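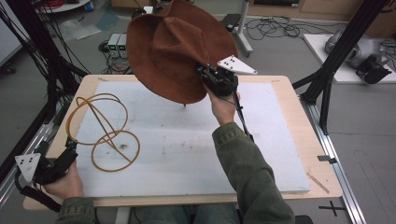
講義資料 > サービスロボット概論 > 第2回 製品評価

第2回 手持ちグリッパ型教示キット「Wadero」を読む

今回の題材は、Canpolat社が貸し出している教示キットWaderoである。両手に一つずつグリッパを握り、人間が普通に作業をすれば、その動きがロボットの手本になる、という商品だ。カタログの表紙には「誰でもすぐに」とある。「すぐに」の定義は巻末にもなかった。

1. 構成
左右のグリッパ、白地に黒い丸のマーカー板、ケーブル、収録ソフトMirko。マーカー板は三角形で、外側へ張り出す。机の上で両手を近づけると板どうしがぶつかりそうになるが、営業資料のモデルはなぜかいつも片手で作業している。

2. つかむ対象
評価には硬い箱だけを使わないこと。硬い箱ならどの製品も優秀である。フェルトの帽子はつばの縁を挟めば持ち上がるが、傾く。細いゴム管を輪にして絡ませたものは、どこを持つかで形が変わる。カタログの「柔軟物対応」がどちらを指すのか、Kiri Bolger氏が販売元に問い合わせたところ、返事は「柔軟に対応します」だった。

3. 費用と手間
Brililvilleの試験導入では、4月の1か月で2,455件を収録し、検査を通ったのは1,483件。残りの扱いは契約書に記載がない。準備に毎回20分かかる点も見積書には出てこないので、各自の表に一行足しておくこと。ケーブルの取り回しは「準備」に含める。

4. 読み方の注意
担当のIsla Rewi氏の報告書は、長所が2ページ、短所が付録になっている。付録から読むこと。特に、グリッパを握り続けた作業者の手首に関する記述は、本文の「軽快な操作感」と並べて読むと味わいがある。

課題
帽子とゴム管のどちらかを選び、左右の手の役割を書き出したうえで、失敗と判定する条件を決める。「うまくつかめなかったとき」は条件として認めない。提出は次回の授業開始まで。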